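Zwischenbericht an die Ziller-Stiftung
Projekt Forkudik: Früchte am Nachmittag in den Tagesschulen Nernville
Berichtsstand: 27.04.2023
Verfasst von Hermine Baumgartner, Projektleitung

1. Vorbemerkung

Der letzte Bericht ist vom November und las sich freundlicher, als er hätte sein sollen. Ich habe ihn vor dem Schreiben noch einmal durchgesehen. Dort steht, das Angebot werde «gut angenommen». Gemeint war, dass die Früchte am Ende des Nachmittags weg waren. Ob sie gegessen wurden und von wem, konnten wir damals nicht sagen, und ganz sicher sind wir auch heute nicht. Ich bitte, das bei der Lektüre des Folgenden mitzudenken.

Die Stiftung hat gefragt, ob sich eine Verlängerung lohnt. Meine Antwort steht in Abschnitt 6 und fällt zurückhaltend aus.

2. Was gemacht wurde

An drei Standorten gibt es seit November jeden Nachmittag Früchte für die betreuten Kinder der Unterstufe. Geliefert wird von Manurung, zweimal pro Woche, in der Regel pünktlich. Verteilt haben wir in der Berichtsperiode 2345 Portionen. Eine Portion ist dabei das, was die Betreuungsperson dafür hält: am Standort Mitte eine halbe Birne, am Standort Bach eine ganze. Vinzenz Zaugg hat im Winter versucht, das zu vereinheitlichen, und ein Blatt mit Mengenangaben aufgehängt. Am Standort Bach hängt es noch. Die Birnen sind ganz geblieben.

Die Zahl ist also korrekt abgelesen und sagt trotzdem wenig. Ich würde sie in keinem Jahresbericht an prominenter Stelle sehen wollen.

Zum Angebot gehört der Erzählteil. Die Kinder sprechen vor dem Essen ein paar Minuten über die Frucht des Tages, wo sie wächst, wie sie riecht, wer sie schon kennt. Sylvie Melnyk hat dafür Karten geschrieben und Spielmaterial zusammengestellt. Die Karten sind gut. Benutzt werden sie am Standort Mitte regelmässig, am Standort Bach gelegentlich und am Standort Allmend nach anfänglichem Eifer kaum noch. Das deckt sich mit meinen eigenen Besuchen, bei denen mir zweimal versichert wurde, heute sei eine Ausnahme.
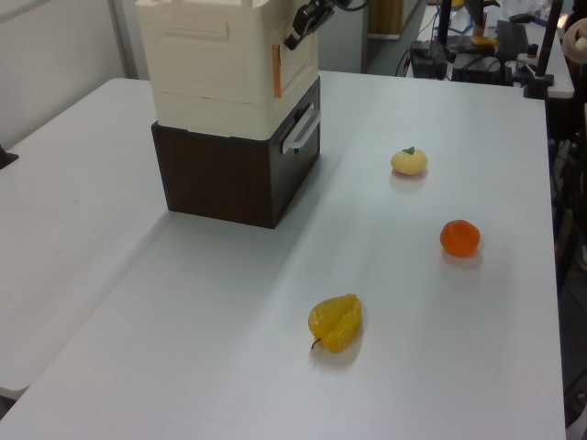

Der Erzählteil kostet Zeit, und die Zeit fehlt an anderer Stelle. Auf dem Papier dauert er fünf Minuten. Bis alle sitzen, bis geklärt ist, wer neben wem sitzt, und bis das erste Kind gesagt hat, dass es Birnen nicht mag, ist eine Viertelstunde vorbei. In einer Gruppe mit 18 Kindern kommt knapp die Hälfte zu Wort. Das hätten wir vor der Eingabe wissen können, wir haben dort schliesslich gearbeitet.

3. Was wir über die Wirkung wissen

Im Gesuch steht, die Kinder würden «nachhaltig zu mehr Früchtekonsum befähigt». Den Satz habe ich mitgetragen und würde ihn so nicht mehr unterschreiben. Für die Überprüfung waren zwei Instrumente vorgesehen.

Das erste ist der Elternfragebogen. Zurückgekommen sind 30 Bogen, fast alle vom Standort Mitte. Eine klare Mehrheit der Eltern gibt an, ihr Kind esse zu Hause mehr Früchte als früher. Ich glaube den Eltern, dass sie das so empfinden. Ich glaube aber auch, dass Eltern, deren Kind keine Früchte anrührt, einen solchen Bogen eher auf dem Küchentisch liegen lassen. Dazu kommt, dass Frage 4 schlecht gestellt war. «Hat sich das Essverhalten Ihres Kindes verbessert?» lässt einem höflichen Menschen kaum eine andere Antwort als ja. Der Bogen wird für die zweite Runde neu geschrieben.

Das zweite Instrument sind die Beobachtungsnotizen der Betreuung. Bent Skov hat sie gelesen und geordnet, eine undankbare Arbeit. Sein Befund in Kürze: Die Kinder essen, was sie kennen. Äpfel, Bananen und Mandarinen gehen immer. Kaki geht nie. Bei Birnen hängt alles davon ab, ob sie reif sind, und das waren sie bei der Hälfte der Lieferungen nicht. Eine Gewöhnung an unbekannte Früchte, auf die das Gesuch stark abstellt, lässt sich aus den Notizen nicht herauslesen. Widerlegt ist sie damit auch nicht. Die Notizen sind dafür zu ungleich, manche bestehen aus einem Wort («unruhig»), andere aus einer Seite über ein einziges Kind.

Einen Vergleich mit einer Schule ohne Angebot haben wir nicht. Er war budgetiert und wurde gestrichen, als die Lieferkosten stiegen. Damals schien mir das vertretbar. Heute halte ich es für den teuersten Spareffekt des ganzen Projekts, denn ohne Vergleich bleibt jede Aussage über Wirkung eine Meinung, meine eingeschlossen.

4. Standorte

Mitte. Läuft. Die Leiterin steht hinter dem Angebot, das Team ist stabil, die Küche liegt neben dem Gruppenraum. Wenn wir Besuch von der Gemeinde haben, gehen wir immer dorthin, und ich frage mich inzwischen, ob wir uns damit einen Gefallen tun. Von Mitte auf die anderen Standorte zu schliessen, wäre falsch.

Bach. Läuft mit Abstrichen. Zwei Wechsel im Team seit Projektbeginn, dazu ein Kühlschrank, der für die Liefermengen zu klein ist. Wir haben einen zweiten beantragt. Die Liegenschaftsverwaltung hat den Eingang bestätigt und seither geschwiegen. Ein Teil der Früchte steht deshalb im Gang und wird schneller weich, als uns lieb ist. Aus den weichen Bananen backt die Betreuung Kuchen. Der Kuchen ist beliebt und in keiner Statistik enthalten.

Allmend. Läuft schlecht. Die Früchte werden in der Garderobe abgegeben, die Kinder nehmen sich im Vorbeigehen etwas und sind draussen. Man kann das Selbstbedienung nennen, und im Team wird es so genannt. Vom Konzept ist dabei wenig übrig. Toàn Đồng, der den Standort seit Anfang Jahr begleitet, sieht es milder als ich: Die Kinder kämen so immerhin zu ihrem Apfel, und das sei mehr als vorher. Wir sind uns in diesem Punkt nicht einig geworden, und ich gebe seine Sicht hier bewusst wieder.

5. Mittel und Material

Die Ausgaben liegen im Rahmen. Die Früchte selbst sind teurer als geplant, dafür ist der Posten Weiterbildung kaum angetastet. Letzteres ist kein gutes Zeichen. Zwei von drei vorgesehenen Nachmittagen für die Betreuungsteams sind ausgefallen, einmal wegen Krankheit, einmal fand sich kein Termin, an dem mehr als vier Personen Zeit gehabt hätten. Der dritte hat stattgefunden und war besser als erwartet. Es wurde vor allem über Schneidebretter diskutiert, und ich habe dabei mehr über den Alltag an den Standorten gelernt als aus den Monatsblättern.

Für Ersatzmaterial (Schälmesser, Schüsseln, Lappen) hat jeder Standort monatlich 30 Franken zur Verfügung. Allmend hat den Betrag nie abgerufen, Bach überzieht ihn regelmässig. Ich schlage vor, die Beträge zusammenzulegen und Frau Melnyk darüber entscheiden zu lassen.

Beim Spielmaterial bin ich unschlüssig. Die Kinder mögen es, daran besteht kein Zweifel. Ob ein Kind, das mit einer Spielfrucht hantiert, nachher eher in eine echte beisst, ist eine hübsche Annahme aus dem Gesuch, für die ich in unseren Notizen nichts gefunden habe. Mehr davon anzuschaffen, wie es am Standort Mitte gewünscht wird, möchte ich vorerst nicht beantragen. 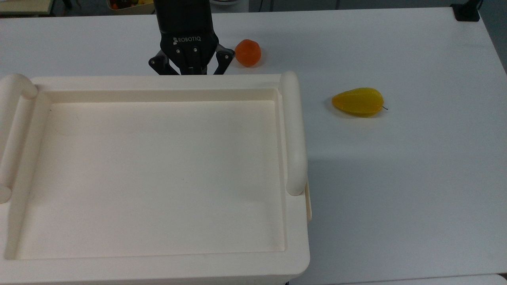 Grosses weisses Tablett auf weissem Tisch.

Mit Manurung haben wir im Winter ein Gespräch über die Reife der Birnen geführt. Zugesagt wurde eine sorgfältigere Auswahl. In den Wochen danach war die Ware besser, inzwischen ist sie wieder wie zuvor. Ein Wechsel des Lieferanten wurde geprüft. Das einzige andere Angebot war deutlich teurer und hätte die Anlieferung auf den frühen Morgen gelegt, wenn an zwei der drei Standorte die Tür noch zu ist. Wir bleiben vorläufig, wo wir sind, und bestellen weniger Birnen.

6. Einschätzung und Anträge

Forkudik in der jetzigen Form ist eine ordentliche Früchtelieferung mit pädagogischem Anspruch, und der Anspruch wird an einem von drei Standorten eingelöst. Wer mit der Lieferung zufrieden ist, kann das Projekt guten Gewissens weiterführen. Dann sollte man es aber auch so nennen und die Wirkungsziele aus dem Gesuch streichen. Wer die Wirkungsziele behalten will, muss Geld für eine Messung ausgeben, die den Namen verdient, und das Risiko tragen, dass wenig dabei herauskommt.

Herr Zaugg und Frau Melnyk möchten die Ziele behalten. Sie verweisen auf die Erfahrungen am Standort Mitte, und ich kann ihnen dort nicht widersprechen. Meine Zweifel betreffen die Übertragbarkeit. Eine Ausweitung auf weitere Schulen, wie sie die Gemeinde bereits öffentlich erwähnt hat — ohne uns vorher zu fragen —, halte ich zum jetzigen Zeitpunkt für verfrüht.

Ich beantrage deshalb:

Freigabe der zweiten Tranche für die Standorte Mitte und Bach in unveränderter Höhe.

Freigabe für den Standort Allmend nur bis zu den Sommerferien, danach Entscheid aufgrund eines Gesprächs mit dem dortigen Team. Herr Đồng bereitet das Gespräch vor.

Umwidmung der nicht verwendeten Weiterbildungsmittel zugunsten einer Vergleichsschule. Eine Schule im Nachbarort hat mündlich Interesse gezeigt, schriftlich liegt nichts vor, und ich würde erst damit rechnen, wenn es so weit ist.

Zustimmung zum überarbeiteten Elternfragebogen. Der Entwurf von Herrn Skov liegt bei. Frage 4 fehlt darin.

Offen ist weiterhin die Sache mit dem Kühlschrank am Standort Bach. Sollte die Stiftung einen Draht zur Liegenschaftsverwaltung haben, wären wir um einen Anruf froh.

Hermine Baumgartner

Beilagen: Abrechnung, Entwurf Elternfragebogen, Auszug aus den Beobachtungsnotizen (anonymisiert)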